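The Jimville Prize

The longlist had 52 names on it and the shortlist had two, which told Aldana Pereyra all she needed to know about the reading habits of the judges.

She was one of them. The other was a novelist called Fagundes, who had been given the job after Prallside Press failed to publish his fourth book and felt bad about it. Together they had been sent 798 short stories on the theme of "Home," and together they had read, by her estimate, all of hers and the first pages of his.

"There's one about a lighthouse," Fagundes said over the phone.

"There are 85 about a lighthouse."

"This one's sad, though."

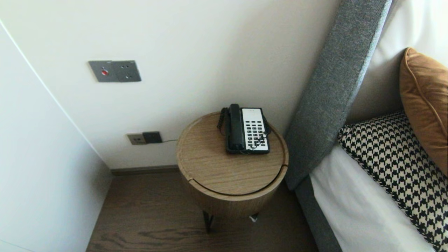 The anthology was due at the printer in April. The prize money was already spoken for, in the sense that Prallside had spent it, but the winner would get a certificate and a weekend in Luddale, where the winner, statistically, already lived.

Aldana had a favorite. It was eleven pages long and concerned a woman who returns library books to the wrong library, on purpose, for years. Nothing else happened in it. She had read it on the bus and missed her stop, then read it again on the bus going back.

"I didn't get to that one," said Fagundes.

"It's on the shortlist. You voted for it."

"I voted for the title."

She let this go. The title was very good. She explained the plot to him, and then explained it again more slowly, and somewhere in the second telling she heard him put down whatever he was eating.

"The wrong library," he said. "Every time?"

"Every time."

"And they just take them?"

"They stamp them." 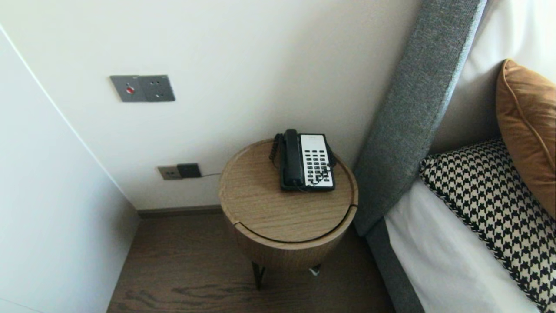 There was a long silence. She used it to straighten her notes, which didn't need it.

"I had a lighthouse in my second book," Fagundes said at last.

"I know. I reviewed it."

"You said it was dim."

"I said it was dimly lit – that was a compliment." It hadn't been, but he was sixty-one and she wanted her dinner.

He sighed the way he probably sighed at readings. Then he asked if the library woman could win and the lighthouse could go first in the book, where people would see it. Aldana said that sounded fair. She wrote it down before he could think of a third thing, and he thought of one anyway.

"Who's writing the introduction?" he asked.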